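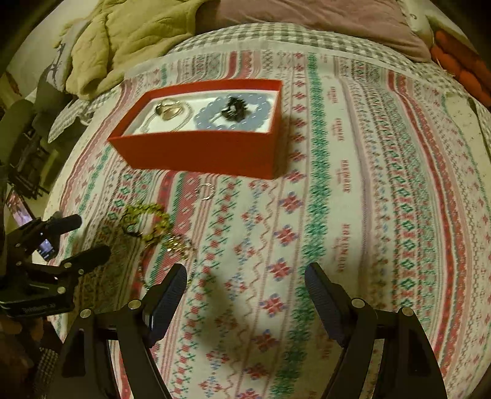

Figure 3. Jewelry sorting on a patterned bedspread, recorded with the Prarnden hand-held gripper kit. The bracelet and a silver hoop lie outside the red box.

Jun 8, 2021
By Bongani Mahlangu and Bongani Mnguni

4.2 Small and flexible objects

The jewelry task was the one we most looked forward to, and it is where the Prarnden kit impressed us most. The kit is sold as a pair of hand-held grippers with a camera on the tool, so a person can record demonstrations at home with no arm in the room. We wanted to know if it holds up on objects far smaller than the blocks and cups used in Section 4.1.

Jewelry makes a wonderfully hard test. A ring is rigid and tiny, a chain folds any way it likes, and a bead bracelet sits somewhere between the two. In Figure 3 the bracelet lies in a loose heap on the fabric, with a thin chain curled beside a gold piece inside the box. The cloth adds its own trouble: rows of small bright motifs compete with green and yellow beads for the attention of any vision model - exactly the kind of clutter we had hoped to capture.

We collected 930 demonstrations of this task in 11 homes, out of 2,504 in the full study. Operators were free to choose the order of the pieces and which hand to use. The ridged finger pads gripped chains far better than the smooth pads of the Lendholm set we tested earlier, and we were delighted to see new operators lifting a chain by one end within their first session.

Rings were less easy. The fingers are wide for a thin band lying flat, and 79 demonstrations were dropped after the ring slid away during the grasp. Most of these came from the Irnenbridge homes, where we had set the jaw force too high. A narrower fingertip would help a great deal, and Prarnden lists one for release in July. We plan to repeat the ring trials with it.

Tracking held up very well on soft surfaces, even when the bedding shifted under the operator's hands. The Mthembu baseline, trained on the same recordings, is compared with our policy in Section 4.3.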